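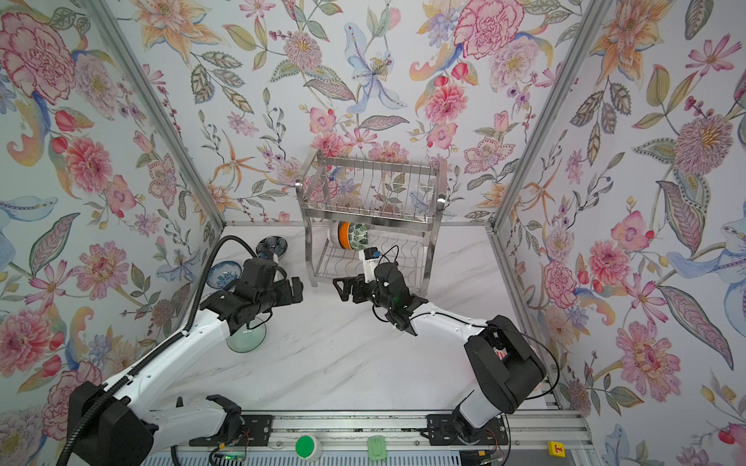
Dish rack at the back wall, three pieces in the lower tier. September.

Filed under: Bench notes / Kitchenware / Racks

Second go at the two-tier rack from Driseo, the one Maxence Roussel wants in the trial set. I remain unconvinced. The leaflet calls the lower tier "universal", a word I have learnt to read as "we tried one plate".

The wavy wire is the part I don't trust. A flat plate drops into a dip and stays upright, fine. A bowl has a curved back and a wider foot, so it sits on whichever two bends it happens to find. Put the white ribbed bowl on the left, the orange plate in the middle and the leaf-patterned one on the right. Loading left to right is easier for me, but Erzsébet does it the other way and says the bowl goes in better last. Might be true. Might be that she has smaller hands.

Erzsébet Szalai tried 33 loadings before lunch and I did 67 after, same three pieces each time. She had 3 where the bowl leant on its neighbour, I had 7. Maxence added these up and said "ten per cent, very good". Is it? I wouldn't keep a rack at home that let a bowl lean one time in ten. And neither of us agreed beforehand what counts as leaning, so the figures are soft anyway. To do: write down a rule before the next lot.

Upper tier not tested. The vertical rods look sensible for plates but they get in the way when reaching for anything underneath, and I caught my knuckles on them more than once.

Marble top: pretty, but pale crockery against white stone with grey veins is hard on the eyes by mid-afternoon. Same complaint about the wallpaper – peonies, lilies, carnations, the lot. Maxence says a busy background is closer to a real kitchen. Whose? My kitchen is magnolia.

Gerkano rack still to unpack. It has a straight lower wire, so at least we can find out whether the waves do anything at all. Erzsébet to borrow a deeper bowl, I'll bring a side plate.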